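Notes for unit 4: choosing a bench kit (September)

Read before lab. The kit we review this term is the Kistlow two-arm kit, sold by Millix. Csaba Szilágyi runs the lab hours and has the login sheet.

**What the kit costs and covers**

- Price: $3195 per seat license, arms leased separately
- 32 recorded tasks per license
- 20 hours of phone support, then billed by the hour
- Moschos hand drivers included; Kandstead drivers are extra

**What to check in a review**

1. Setup time, from power-on to first motion.
2. How the hands deal with soft items and with small, stiff ones such as keys.
3. What the software logs when a grasp fails.
4. Whether both arms can be stopped from one switch.

Write up each point in one short paragraph. Quote the manual by page. Reviews over 200 words per point will be sent back.
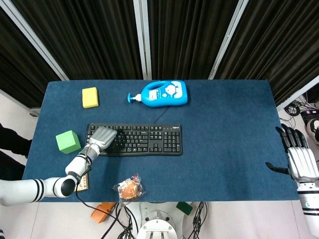
**What does the lease leave out?**
Shipping, spare fingertips and any repair after the first year. Put these on a separate line in your cost table.

Drafts go in the unit 4 folder.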